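Nollar 700 Backdrop Cloth

Matte woven cloth for table-top product work, catalog listings and small parts records. Sold by the roll or cut to length at the Skusville counter. The cloth hangs flat from a clamp bar or crossbar and takes side light without a visible sheen.

Width: 700 mm
Roll length: 5 m
Edges: hemmed on the long sides, raw on the cut ends
Colors: dark teal, slate, off-white
Minimum cut: 2 m
Care: cool wash, line dry, iron on the reverse

The dark teal is the usual choice for gray and silver subjects. It separates mid-gray surfaces from the ground at normal exposure and does not need a second light behind the subject. For black subjects use slate with a rim light, or off-white. 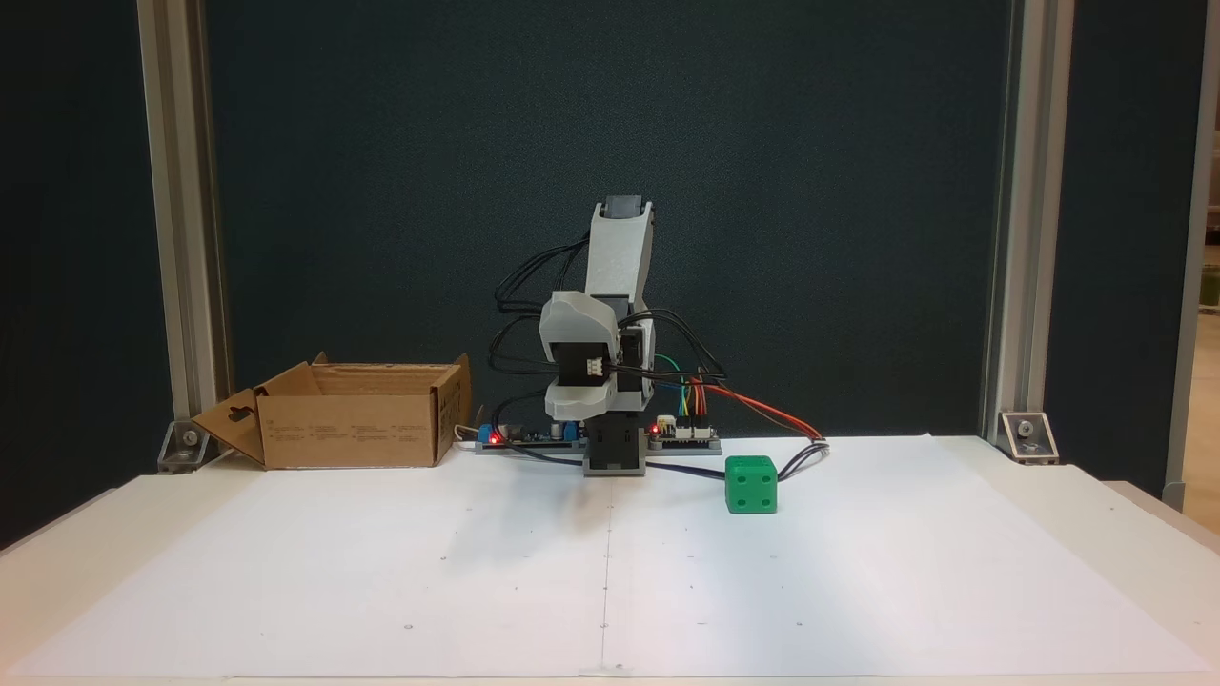 Dark teal fabric behind a white table top, paper laid over the surface.

Hanging

Fold the raw end over the bar by at least two turns before clamping. Leave the lower end free for an hour so that the roll curl drops out. If the cloth is to run forward under the subject as a sweep, order extra length and fix the front edge with low-tack tape. Do not staple through the hem.

Steam removes most packing creases. Hold the steamer off the face side, which marks if touched with a hot plate.

Rigid panels

Where a hard, washable ground is preferred, the Mesell white panel can be used in place of cloth. It is supplied plain. Users who shoot the same size of item repeatedly may mark placement points in soft pencil, and these wipe off with a damp cloth.
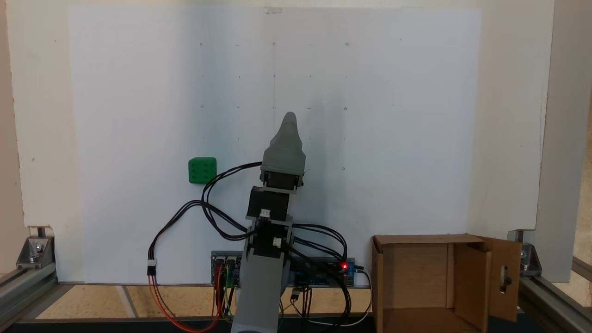 Reading time: 2 min

Color matching

Each dye lot is checked against a master swatch held by Zhenhua Qin. Small shifts between lots are normal in the teal. Quote the lot number on the roll label when ordering a matching piece. Lots are held for repeat orders until the following July.

Wear

Test pieces are rubbed for 3,000 cycles on the face side. Slate shows wear first. Off-white yellows if stored near a window.

Ordering

Cut lengths are not returnable. Full rolls may be returned unopened. Trade accounts and bulk orders are handled by Kofi Tetteh at the Skusville counter. Clamp bars are listed separately under Wei fittings.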